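Teleop and hand guiding working group
Minutes, June, started 2.10 pm in the small lab at Fuvamwood

Present: both operators, data, hardware, one from the Goh side on the phone (line bad, dropped twice)

1. Last minutes
Agreed. One correction, the Pidora licence runs out in June not July. Action on data to chase, still open.

2. Numbers
343 demos kept so far on the cup and mug set. Target stays at 3000 for the whole programme, incl. the cloth folding. Operators say target is fine if resets get quicker, otherwise no. Long talk about resets. Ended with: one person drives, other resets, swap after 40 mins. No more solo sessions.
Rejects mostly from pauses. Operator stops to think, arm hangs there, the model learns to hang there too. Data wants pauses trimmed in Sevuten before upload, hardware would sooner see them redone. Not settled. Try trimming on one batch and compare.

3. Hand guiding v remote
Hand guiding still better for teaching the approach angle, you can feel it. But hands and sleeves get in the wrist view and the grip force comes out wrong. Remote is slower to learn, cleaner to use. Decision: remote for anything with a grasp in it, hand guiding only for the wipe and the drawer.
Goh asked if new operators could start on hand guiding for a day first. Yes, but those runs not to be kept.

4. Leader arms
Left leader has play in the wrist again. Tightened, came back. Hardware thinks the coupling, has ordered one. Until then go gentle on the left and log any run where it slips. Lag complaint from last time: around 70 ms, worse when Sevuten is writing to the shared drive. Will write locally and copy over at lunch.

5. Wrist views
Went through these for the operator guide.
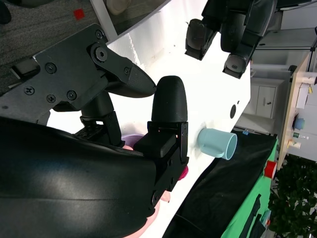
Wrist views, same set-up
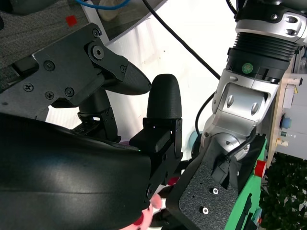
Guide needs a proper page on working from the wrist view, the present one is half a page and out of date. Operators drive from the room view most of the time and only look at the wrist when something has gone wrong, should be the other way about for the last bit of a grasp. Point made that the arm's own casing takes up a lot of the corner in both, so anything low and left has to be checked on the room view first. The mug on its side is the one people find hard, handle toward the bottom of the view, and new operators try to turn the wrist the wrong way becuase they read the view as if it was upright. Suggest a sticker on the leader to show which way is up in the view. Also say in the guide to line up on the fingertip and not the bracket. Data to draft, operators to read it before it goes to Goh.

6. Naming of runs
Still three different styles in the folder. Use task, arm, operator number, run. Old ones to be renamed by script, not by hand. Hardware to be left out of this, by request.

7. AOB
Spare finger pads running low, order more.
Pedal for marking end of run sticks, press it twice for now.
Booking sheet for the small lab: please fill it in.
Goh want a demo over the link before the next meeting. Agreed in principle, mug only, no cloth folding yet.

Actions
Data: Pidora licence, trim test, draft of wrist view page, rename script
Hardware: coupling, finger pads, pedal, local write on the lab machine
Operators: swap rota, log slips on left leader, read draft

Closed 3.25 pm. Next one same room, time to be sent roudn.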